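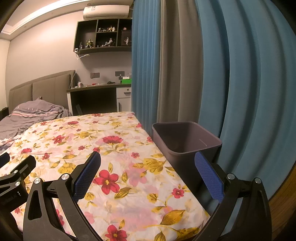

I used to strip the bed, throw the clean sheet on and be done in the time it takes the kettle to boil. Then we moved into the flat, bought the bigger mattress, and I spent a whole winter losing fights with fitted sheets. So I've picked up a few habits, some from my aunt, some from a very patient woman at the laundromat, and a couple I worked out myself by doing it wrong for years.

Start at the hardest corner

On most beds that's the one at the head, on whichever side is closest to a wall or window. Mine is over by the curtains. I do that corner first while the elastic is slack and I've still got some patience, then go diagonally to the foot, then the other head corner, then the last one. If you leave the awkward corner till the end you'll be kneeling on the mattress trying to lift it at the same time — ask my shoulder how that goes.

Flowers are your friends

I was a plain white sheets person for ages. Now I'm all for a print! Red flowers on a pale background hide a surprising amount, and I mean everything from a dribble of tea to the odd crease. A busy pattern also gives you something to line up. If the printing runs in one direction, work out once which end goes at the head and put a little stitch of coloured cotton inside the hem there. Fereshteh Pakzad, my old neighbour, did hers in bright green and I copied her straight away.

Creases

I don't iron sheets. Life's too short and my ironing board squeaks. What I do is take them off the line while they're the tiniest bit damp, stretch them over the mattress and smooth from the middle out with the flat of my forearm. Leave the doona off for 30 minutes with the window open and most of the crinkles drop out on their own. The ones that don't, you'll be lying on them anyway.

Where to put the doona while you work

Don't drop it on the floor, especially if you've got a dog who sheds like ours. Heap it up at the head of the bed against the headboard and make the bottom half first, then drag the whole lot down to the foot and finish the top. It looks a right mess in the meantime but it saves you walking backwards and forwards with an armful of doona. If yours has stripes at one end, so much the better, you'll always know which way round it goes.

Bring the bin with you

Sheet day is also bin day at our place. I empty the little bedroom bin first, give it a wipe inside with warm water and a squirt of dish soap, and let it dry properly before it goes back. A square plastic one is worth having over a round one, it tucks flat into a corner and doesn't roll if you boot it in the dark. Dark colours don't show every mark either. Light scuffs on the inside will sometimes come off with bicarb on a damp cloth (sometimes they won't, and I've stopped caring).

Oh, and wipe the underside too. If the bin's ever going to be parked on anything clean, you want to know what's stuck to the bottom of it.

Upholstered headboards

Lovely to lean on, terrible for dust. The ones with stitched channels collect fluff in every groove. I use the soft brush on the vacuum, top to bottom down each channel, and a dry toothbrush for the seams. Greasy patch where your head rests? Barely damp microfibre, test it down low first, and dab. Grey ones are forgiving, but even grey goes shiny if you scrub at it, and I know that from experience.

Curtains and the edge of the bed

If your curtains hang right against the mattress like so many do in small bedrooms, flick them up over the rod or clip them back with a couple of pegs before you tuck. Otherwise you end up tucking curtain in with the sheet. I've done that and then opened the curtains the next morning with great enthusiasm, and had a rod to put back up before breakfast.

Storing the spare set

Fold the fitted sheet however you like, badly if you must, then stuff it and the flat one inside one of the matching pillowcases. One bundle per bed, and mine live on the top shelf next to the beach towels.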